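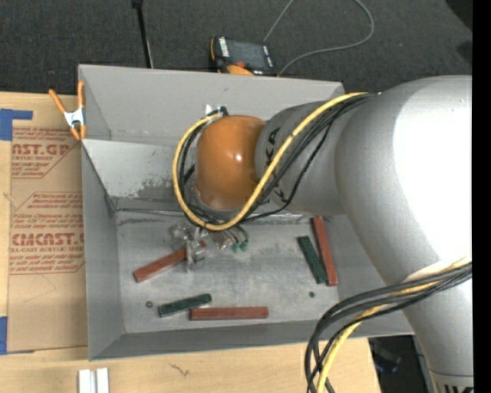 A robot arm over an open metal bin on a wooden tabletop.

Edonville's repair evenings will be back in April, and this time there will be six of them, spread across the spring so that people who work shifts can get along to at least one.

Last year's evenings drew 249 visitors, who came in with toasters, torn coats, wobbly chairs and one very old accordion, and over 1000 pounds was raised towards new tools. "I thought we'd have a quiet night and a cup of tea," said organiser Chaltu Degefa, "and then the queue went right down the stairs!"

Evaristo Greco will be mending clocks and radios again, and Yolanda Cifuentes is bringing her sewing machines over from Ambaye - she is glad of any spare thread. Entry is free, and there will be soup.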